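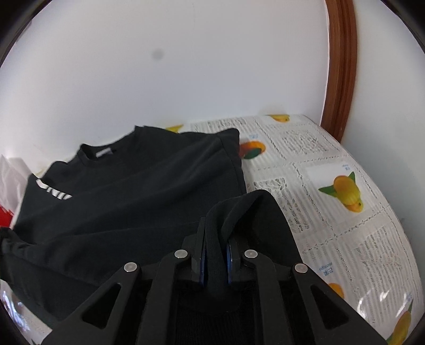

A reader wrote in last month to ask why her black tees always come out of the drawer looking like she slept in them, when she folds them the second they leave the dryer. She'd tried the roll, she'd tried hangers, and she'd tried the plastic flip board. Still wrinkled, still a lump at the collar.

I know that lump! I had it for years. So let's do black T-shirts today, and black knits too while we're at it, because I own far too many of both and they always end up in the same laundry load anyway.

First, your surface. I fold on the kitchen table with the plastic tablecloth left on, the white one with the newspaper print and the fruit squares. People tell me a bed is easier. I don't get along with beds for this at all, the shirt sinks in and you can't get a flat edge to save your life. On a glossy tablecloth the fabric slides a little when you smooth it, and that's what you want. A pale one is also a huge help with black clothes, you can see where the sleeve ends and the table starts. Wipe it down first, though. Black cotton will pick up every crumb from breakfast (ask me how I know).

OK, the T-shirt.

Lay it face down with the neckline away from you. Run both palms from the middle out to the sides, then from the collar down to the hem. Take your time with this part. Any wrinkle you leave in now gets pressed in for as long as the shirt sits in the drawer.

Pick a line that runs down from the middle of one shoulder. Fold that side in along the line, sleeve and all, and then flip the sleeve back on itself so it doesn't poke out past the other edge. Do the same on the other side. You should have a long strip with the collar centered at the top.

Now check the collar. Here's where the lump comes from. If the ribbing has rolled under, or the tag has flipped up and is bunched inside the neck, you'll be folding over a little wad of cloth. Tuck the tag flat, pull the ribbing gently so it makes a nice round shape, and carry on.

Bring the hem up, stopping about a finger's width short of the collar, then fold in half again if your drawer is shallow. Turn it over. If there's printing on the front, stop and look at where your fold crosses it. I try to keep hard creases off white lettering, it's the first thing to crack on a black shirt. Sometimes that means a slightly wider fold than the rest of the pile, and I can live with that.

Next, the knits. Anything soft with a bit of texture needs a lighter hand. Don't yank it flat by the hem! It'll stretch, and it'll stay stretched. What I do is pinch up a small fold in the middle of the fabric, lift it just enough to get some air underneath, and let it drop back down. Do that in a few spots and most of the wrinkles settle without any pulling. Then smooth with the backs of your fingers and fold it the same way as the tee, only looser - 2 folds lengthwise and one across is plenty.

A few odds and ends people ask me:

Do I use a folding board? I had a Zarken one and gave it away. It's fine if all your shirts are the same size. Mine aren't.

What about lint? Roll it off before you fold, while the shirt is open. I use a Saber roller and go in one direction only, collar to hem.

Standing up or stacked? Standing up for tees, so you can see which is which. Black shirts in a stack all look identical and you end up digging, and there goes all your work. Knits I keep lying down in a Clesari bin on the shelf, with the heaviest at the bottom.

How long does it take? A full load takes me 30 minutes with the radio on. It took longer when I started, and the first few will look terrible. Keep going.

One more thing on timing. Fold when the clothes are fully dry and have cooled off a bit. Straight out of the dryer they're soft and they'll take a crease from anything, including the one you didn't mean to make. I shake each piece out, drape it over a chair, make a coffee, and come back to it.

Pants next time, I promise. Send me your questions about those!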